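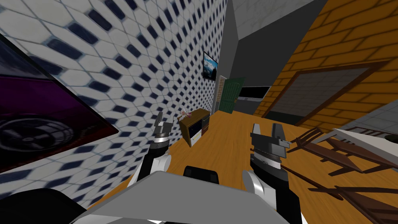
Room with a tiled wall

Wall tile

Wall tile is thin fired clay, glass or stone fixed to an upright surface, and I'll admit I've been mad for the stuff since Shalini Rathore let me help redo her laundry in Vakulby (three weekends, one very sore thumb!). Most of it is glazed ceramic fired at more than 1,000 degrees, which gives the hard, shiny face and leaves the back porous enough to grab the adhesive.

Shapes go in and out of favour. Squares and rectangles are the easiest to set out, while hexagons need more cutting at the corners. My own favourites are the patterned ones, where the colour sits under the glaze or is pressed into the body of the tile.

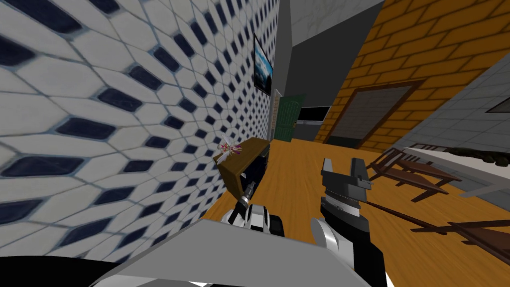
Can you tile over old tiles?
Often you can, provided the old ones are firmly stuck, clean and roughed up first, and the wall can carry the extra weight.

Grout fills the joints. Vandana Jaiswal, in her little handbook Zosden, likes a 3 mm joint for handmade tiles, and I reckon she's right, as they're never quite the same size. Grey hides the grime better than white, too.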